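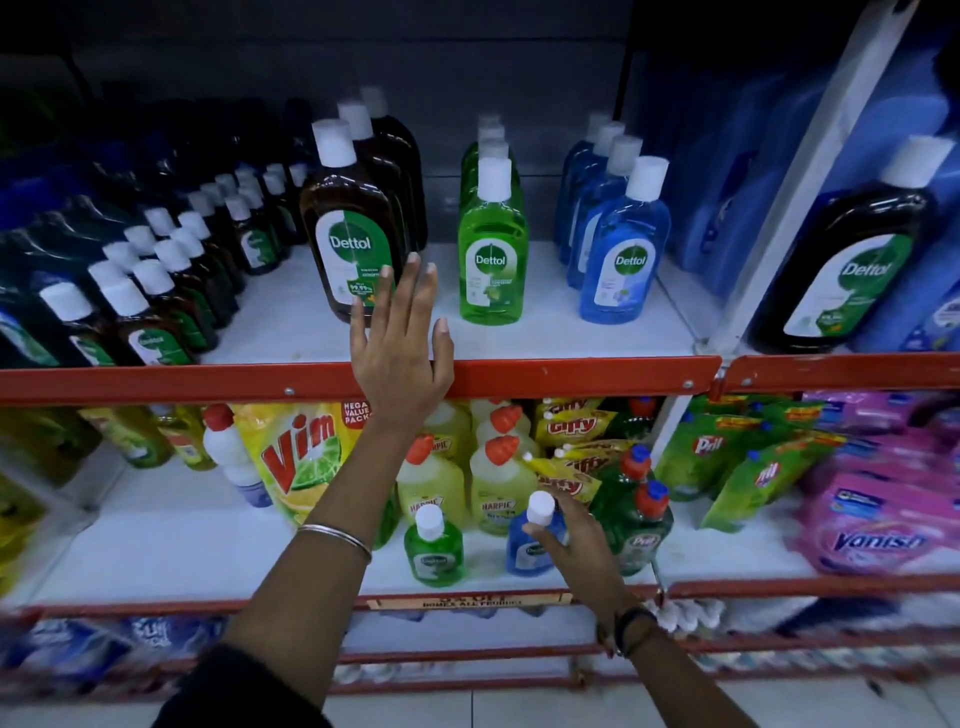

Figure 1. Facing-up by hand, disinfectant bay: left hand at the upper shelf, right hand on a small blue Dettol bottle.

Shelf replenishment, work package 2: report for September
Prepared for Graziella Carbone, Wollden
Author: Samuele Fiore

1. Position

The question set for this period was whether the Flisine arm can take over facing-up in household cleaning. At present it can do part of the job. Rigid bottles are within reach. Pouches are not.

2. Results

The arm made 1654 pick attempts on the Hajji test bay, of which 587 were on refill pouches. Success on rigid bottles was 91 per cent. No usable rate is given for pouches, as the grip was changed midway and the two sets cannot be pooled.

Bottles standing in straight columns gave little trouble. Most failures came when the item wanted was behind another, or when a pouch had tipped forward and its printed front no longer matched the stored view. Clear coloured plastic also upset the depth reading.

3. Comparison with manual work

Staff use both hands on different shelves at once and grip small bottles by the neck and shoulder. The single arm must finish one shelf before starting the next. A second arm is outside the present budget.

4. Next period

Pouch trials restart on Wednesday with the softer fingers. A further 16 product lines will be added from the Sultwood list. Approval is requested to move the in-store trial back until pouch figures are available.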